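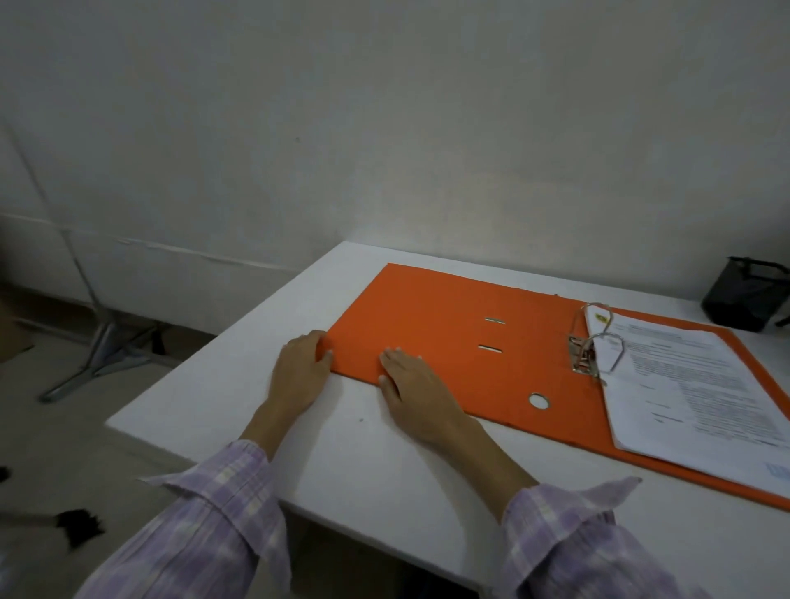
1/ Notes on scanning old operating manuals for a small water utility. Written up for anyone doing the same at a site with more paper than staff. The site is Hastness, a booster station with two duty pumps, one standby, and a chlorine dosing room.

2/ Scope. The station manual ran to 455 pages: as-built drawings, pump curves, valve schedules, commissioning sheets, alarm lists, and correspondence. The correspondence is the part people want to throw away. Keep it. Two of our current alarm setpoints are explained only in letters.

3/ Before scanning, write down the physical order. We used a plain text file, one line per section divider, with the first and last sheet of each section. If a stack gets dropped, this file is how you put it back.

4/ Page numbers in old manuals are unreliable. Sections get revised and the revised sheets carry their own numbering. We stamped a running number in the bottom right corner of every sheet, front side only, and ignored the printed numbers except as a search field.

5/ Pencil is safer than a stamp on drawings. On ordinary office paper the stamp is fine.

6/ Resolution. 300 dpi for text, grayscale. We tried one-bit black and white to save space and lost the handwritten corrections on the commissioning sheets, most of them in light blue ballpoint. Storage is cheap compared with rescanning.

7/ Color for anything with a marked-up line on it. Piping drawings especially. A red line on a drawing means "removed" at our site and a green one means "added", and in grayscale they are the same line.

8/ Sheet feeder or flatbed: feeder for anything flat and undamaged, flatbed for the rest. Torn punch holes catch in the feeder rollers. Repair them with reinforcement rings after scanning. The rings make the edge thicker and you get double feeds.

9/ European two-hole punching (80 mm between centers) and US three-hole punching were both present, sometimes on the same sheet. A few sheets had lost a digit to the second set of holes. Check the margins for this while the stack is still in order.

10/ Staples. Take them all out, then fan the stack and look again. I scratched the feeder glass on the second morning and spent an hour looking at a vertical gray line on every page before I understood what it was.

11/ File naming. Ours is site, running number, section code, revision. No spaces, no dates. Dates go in the index. People will ask for descriptive names such as "pump manual final". Decline.

12/ The index is a spreadsheet with eight columns: running number, section, printed page number, title, equipment tag, document date, revision, remarks. Equipment tag earns its keep. A fitter standing at a valve has the tag in front of him and does not know the title of the document.

13/ One sheet can refer to several tags. Put them all in the one cell, separated by semicolons, and search on that. We considered a proper relational table. For a station this size it was more structure than anyone would maintain.

14/ Text recognition. Typed pages from the original contractor, Gautam, came out well. Tables came out badly. Pump curves should be treated as pictures: enter the duty point by hand and move on.

15/ Tag numbers are where recognition does the most damage. The letter O and zero, the letter I and one, the letter S and five. We ran every recognized tag against the current asset list and corrected the mismatches by eye. There were 60 of them. Nine turned out to be real equipment missing from the asset list.

16/ One of the nine was a buried air valve. Ionuț Pop found it in September with a probe and a copy of the drawing. It had been paved over.

17/ Software. We keep the files in Poltis, which was already licensed for the treatment works. It does what we need. Its full-text search does not look inside remarks fields, so the remarks are also exported as a text file once a month.

18/ Corimum quoted for the whole job as an outside service. The price was reasonable. We kept it in-house for the sake of the tag checking, where knowing the site saves a lot of questions.

19/ Quality check. Poonam Vishwakarma checked one sheet in ten against the paper, then every sheet in any section where she found a fault. Faults found: skewed pages, a missed reverse side, and one folded corner covering a signature.

20/ Reverse sides deserve their own pass. Scan duplex throughout and delete the blanks afterward, by eye. Automatic blank removal deleted a page with a single handwritten torque value on it. Sheet 238, for the record.

21/ Paper after scanning. We put it back in the original order with the original dividers and kept it on site. The dosing room is a bad place for it. Chlorine vapor attacks the metal fittings on binders and the humidity does the rest. It now lives in the switch room.

22/ Revisions from here on: new sheet goes into the paper set first, gets the next running number, is scanned the same day, and the old sheet is struck through and moved to the back section. Both scans stay in the index. The revision column says which one is current.

23/ Open item: oversized drawings. Anything larger than 11 x 17 went out to a print shop and came back at three different scales. I am redoing those now and will add the settings here once they are consistent.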